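Griruscombe Puts a Price on the Paper Bag

28 Mar 2020

Shoppers in Griruscombe will start paying for paper bags in August, after the town council voted to extend a charge that until now applied only to plastic ones. The fee is 13 cents a bag, a number the council arrived at after two evenings of debate and one adjournment for soup.

The plastic fee was supposed to settle the matter. Plastic bags did mostly vanish from the checkout lines, and paper ones took their place at such a pace that the town's recycling depot on Undenen Road had to rent a second shed. In its report to the council, the depot said it handled 3629 pounds of paper bags last year. It did not say how many of them had been used more than once, although the tone of the report left room for a guess.

Under the new rules, any store that sells groceries, hardware or take-out food must charge for each paper bag and show the charge on the receipt. Pharmacies are exempt. So is the bakery counter at Flarnel, the town's largest supermarket, where bread sleeves were ruled not to be bags after a discussion that takes up four pages of the minutes. Bags for loose mushrooms are still under review. 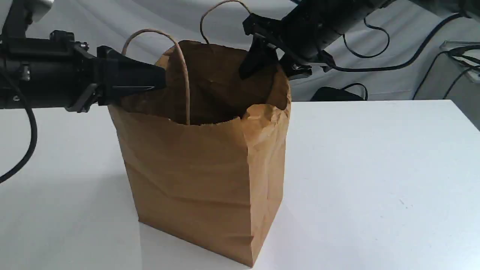
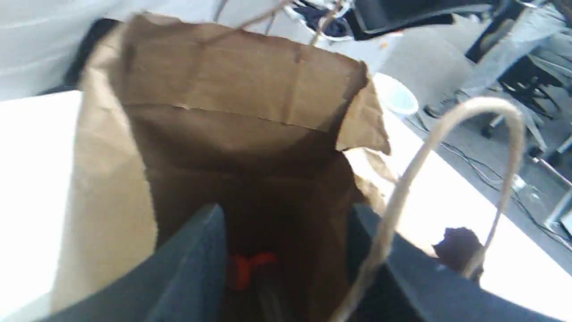

Plain brown paper bags like these will cost shoppers 13 cents starting in August.

Flarnel, which opposed the plan, has now come around to it with some speed. The store said in a statement that it "shares the town's commitment to reuse" and would be putting a display of cotton totes by the door. The totes cost six dollars each and carry the store's name in large green letters on both sides.

Smaller shops were less cheerful. Twal, the hardware store on the square, told the council it had bought a year's worth of paper bags in January, having been urged to do so by the same council when the plastic fee came in. It asked whether it might be allowed to use them up. The council said it could, provided it charged for them.

Residents had their say too. The town received 562 written comments on the proposal, a record for any subject other than parking. Many supported the fee. Many others pointed out that they use their paper bags to line the kitchen bin, cover schoolbooks, ripen avocados or store other paper bags. One letter, running to nine pages, proposed a deposit system in which each bag would be stamped and returned. It was passed to a subcommittee, where it is expected to remain.

Money from the fee will go toward a second collection round for the depot, along with 1000 free cloth bags to be handed out at the town hall before the rules take effect. There is a limit of one per household, and proof of address is required.

The council has yet to decide what the cloth bags will be given out in. The supplier delivers them loose, and the town hall's front desk has asked for something to put them in so they can be stacked. A quote for paper bags was withdrawn from the agenda.

The next meeting will take up mushrooms.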